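Benedetta Rizzi moved to Fernaldale one wet July with 17 boxes, most of them full of clothes she hadn't worn since Nustbridge, and it was her neighbour Itzel Salinas who talked her into the Pledville swap. You bring what you're tired of, you have a cup of tea (or two, if the queue is long), and you go home with somebody else's cardigan! 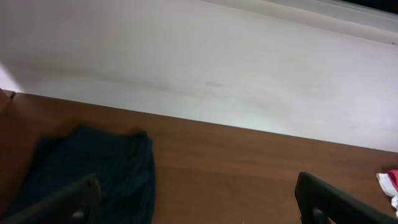
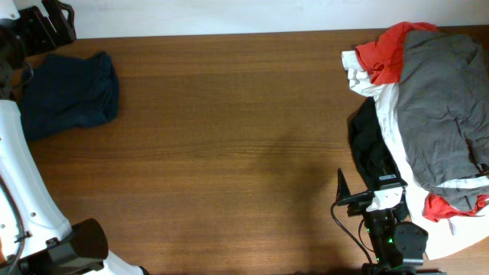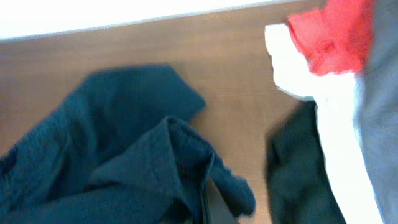 A pale wall in the first picture; dark fabric on a wooden table in the second and third.

Benedetta gave away a winter coat and came back with a green raincoat that had once belonged to a postman in Robles, or so she was told over the biscuits. She has worn it on every walk along the river, and Itzel has already asked, very sweetly, to have it next.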